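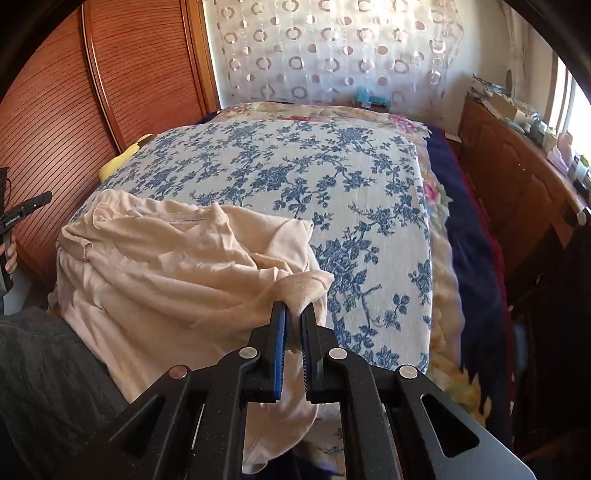
Wurkley lodgings begin room-by-room clothing and bedding change

WURKLEY, 15 December 2019 - Residents of the Cavalcanti furnished lodgings have begun moving winter clothing and bedding back into their rooms under a revised storage schedule issued by the building operator, Sular Housing.

The schedule covers 632 rooms on the east and west sides of the property. Each room is allotted one session, during which clothing is laid out on the bed, checked, folded and returned to the wardrobe. Plush blankets and quilts that were held in the basement store over the summer are delivered to the door on the same day. The work was first planned for October but was put back when the store's dehumidifier failed and the stock had to be laundered again.

Sular has asked residents to leave the bed made up while sorting. A washable cotton cover goes over the mattress and bottom layers, and garments are placed on top of it. Sweatshirts and other heavy knits are to be spread flat, sleeves out, and folded in thirds along the length before being folded once across. T-shirts may be rolled. Items with damp cuffs or hems go back to the drying room and are not to be shelved.

Fadwa Samir, the operator's linen supervisor, said most of the delay in earlier years came from clothing that had been put away creased and then had to be washed a second time.

"A sweatshirt takes up twice the shelf if it goes in as a bundle," Samir said. "The residents who fold on the bed finish inside the session. The ones who fold over the back of a chair generally don't."

The wardrobes have also affected the pace of the work. Many of the rooms keep their original wooden units with slatted shutter fronts, where thin strips bonded to a cloth backing run in a groove in the side frame. The backing shrinks in dry air and the shutter can bind partway. Sular has had 75 units serviced so far. The grooves were brushed out and rubbed with paraffin wax, and torn backing was patched with canvas and hide glue. Oil is not permitted, as it stains the slats and can transfer to clothing.

Shelf loading in these units is limited to soft goods. Shoes, books and small appliances must be kept elsewhere, and nothing may project past the front lip of a shelf, where it would catch the shutter on closing.

Maiara Nogueira, who maintains the furniture under contract, said a shutter that stops should be returned to its starting position and tried again with both hands. It should not be pulled by the edge slat. Replacement slats are cut to order and take 3 weeks to arrive.

Residents may keep their own covers, pillows and blankets in place of the issued set. Personal bedding should carry a name tape if it is sent to the laundry. Surplus blankets in usable condition will be accepted at the Ploltavis Street entrance until the end of the month - bagged, dry and with zippers closed. Pillows will not be accepted.

Rooms that miss their session will be rescheduled after the west side is finished.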